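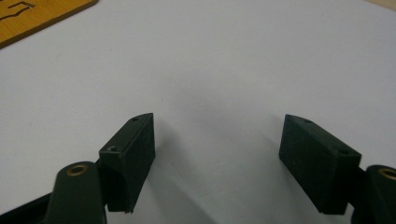

By Li-hua Chiang | Posted 11/1/20

Newsletter > Personal Safety > Pepper Spray

Check the Date on Your Spray

Every fall I ask people in the Gerkton evening class to take out their pepper spray and read me the date on the bottom. Most of them have never looked. In the last group one canister had been out of date for three years, and its owner had carried it on her keys the whole time.

The active ingredient holds up fairly well. The propellant is what goes. Pressure leaks past the seal a little at a time, and a canister that used to reach across a parking space may only dribble. You can't tell by shaking it. If the date has passed, replace it. If there is no date, or it has rubbed off, treat it as expired.

When you buy a new one, write the month on a piece of tape and stick it on the body where your thumb won't rub it. I also put a reminder in my calendar for January, when I change the smoke alarm batteries.

Stream, cone or gel

The three common patterns behave differently and you should know which one you have. A stream goes farther and does better in wind, but you have to aim it. A cone covers more area and is easier to land on a face, though it hangs in the air and some of it may come back to you. Gel sticks where it hits and stays out of the air better, so a lot of people choose it for stairwells and elevators. It can take a moment longer to work.

I carry the Terkico stream model in the small size. It has a flip-up guard over the button, and I can find the guard with my thumb in the dark. Vinzenz Sutter, who teaches the Trutasbridge section, prefers gel. We have argued about this for years and both of us still carry what we like.

Where you keep it

A canister at the bottom of a bag is close to useless. Pick one place and use that place every time: a coat pocket, a belt clip, the outside pocket of the bag on your strong side. If you change coats, move the spray before you move anything else.

Do not leave it in the car. In summer a closed car gets hot enough to damage the seal, and a canister can burst. Very cold nights are bad for the pressure too. Keep it away from children, and never put it in airline carry-on baggage. Rules on size, age and purchase differ from state to state, so look yours up before you travel with it.

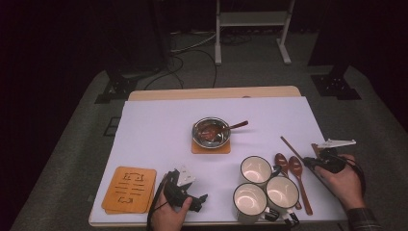 Two hands at work over a white-topped table.

Practice

Buy an inert trainer when you buy the real one. It has water in it, costs less, and should match the live unit in size and button. Tape a paper plate to a fence at face height, stand ten feet back, and draw from wherever you normally carry. Say "Stay back!" out loud as you bring it up. People feel silly doing this and skip it, then find their voice doesn't come when they want it.

Spray in a short burst from ear to ear across the plate, then step off to the side. Don't stay where you were standing. Repeat until the trainer is empty. After that, try it with your other hand, and with gloves on if you wear them in winter.

Give the live canister a very short test outdoors when it's new, with the wind at your back and nobody downwind. Wipe the nozzle with a paper towel and throw the towel away. Wash your hands before you touch your eyes. With contact lenses, wash them twice.

If you get some on yourself

Get into fresh air and blink a lot. Rinse with plenty of cool water. Don't rub, and don't use lotion or oil, which hold it against the skin. A little dish soap on the face, eyes closed, helps lift it off. See a doctor if you have trouble breathing or if your eyes still hurt badly after an hour.

Old canisters go to the household hazardous waste drop-off. Call your local site first and ask if they take them. Please don't put them in the kitchen trash.

The next practice session is at Holzer Hall in Gerkton. Bring your own trainer if you have one.

Contact: P.O. Box 518, Trutasbridge | © 2020 | Back to top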